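Hand-Held Gripper Notice: Pad Slippage and Jaw Closure Fault

The Gramgate equipment office has completed its review of the jaw closure fault reported in January by the small-objects group. All groups using hand-held grippers for recording sessions, at the Brimthorpe site and in private homes, are asked to read this item before their next session.

The fault came to light during work on the Reta task set, which covers the sorting and lifting of personal items such as necklaces, bracelets and pendants. An operator had closed the jaws on a glass bead bracelet and released the trigger. The jaws stayed shut. The operator pulled the trigger a second time, and the jaws then opened fast enough to throw the bracelet off the table. Three beads broke on the floor. No one was hurt, and the owner of the bracelet has been paid for the loss.

Ghislain Marchand, who heads the equipment office, examined the tool with the supplier, Pelletier. They found that one of the grip pads had crept forward on its backing and was catching against the opposite pad at full closure. The adhesive had softened with use. The tool had logged 600 closures after its last pad change, and the service sheet at the time set no limit. A check of the other tools in the pool found the early stages of the same creep on two of them. Both have been withdrawn and repaired.

A second problem was found in the course of the review. The session log has a field for jaw faults, but it could be left blank, and most operators did leave it blank. Of the 226 session logs read by the office, 48 mentioned a sticking or slow jaw in the free comments only. None of these comments had reached the equipment office. Had they done so, the tool would have been pulled from service well before the bracelet was damaged.

The following rules now apply to all sessions.

Pads are to be replaced at 400 closures. The count is kept on the service sheet stored with each tool.

Before each session, the operator will open and close the jaws fully ten times with nothing between them. A tool that sticks once is to be set aside and tagged.

Where two grippers are used together over one tray, both must pass the check. A spare may not be brought in partway through a session unless it has also been checked.

If a jaw fails to open while holding an object, the operator will lower the tool until the object is resting on the tray, and only then work the trigger again. A second person should support the object by hand if it is glass, stone or strung on thread.

The jaw fault field in the session log must be filled in. "None" is an accepted entry.

Items with a high replacement cost are no longer to be used in training sessions for new operators. Llinos Beddoe, who coordinates home sessions, will supply a box of practice pieces on request. Owners who lend their own jewelry will be given a revised consent form that states the risk of damage in plain terms.
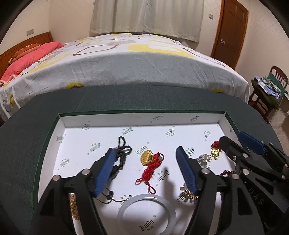

Jewelry tray work with hand-held grippers. The blue pads are the parts covered by the new replacement limit.

Replacement pads may be drawn from the Gramgate store without a purchase request. Groups holding tools on long loan should return their service sheets to the equipment office with the current closure count. Questions about home sessions and consent forms should be sent to Llinos Beddoe, and all other questions to Ghislain Marchand.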